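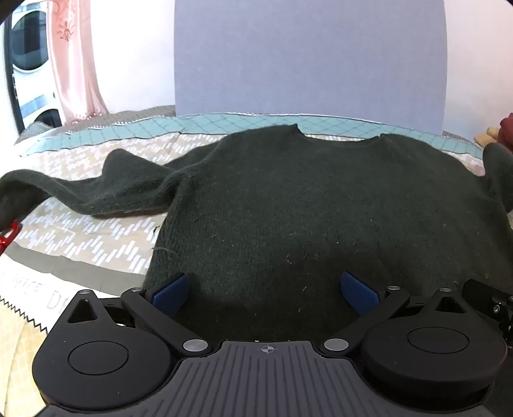 *Item 2: gripper on the green sweater, sleeve-folding task.*

**Tuesday, 4 pm. Chair: Rawan Geagea. Notes: Valdemar Stougaard.**

**1. Last minutes.** Accepted, with the spelling of Kneževič corrected again.

**2. Gripper fault.** Valdemar reported that the Mitano hand gripper stopped opening on command partway through the folding set. It held on to a sleeve for nearly 51 seconds and let go only when the power was pulled. The sleeve has forgiven us. No fingers were involved – this time.

Rawan asked where the release switch was. It is in the manual.

Lint in the left linkage is suspected. Surnach blames the firmware; Uvel, who wrote the firmware, favours lint.

- No folding runs until both linkages are cleaned and checked. (Valdemar)
- Fit a release switch that can be reached with one hand. (Uvel)
- Repeat the last 8 folds at low grip force, with two people present. (Rawan)

**3. Other business.** Knitwear budget deferred.

Closed 4:51.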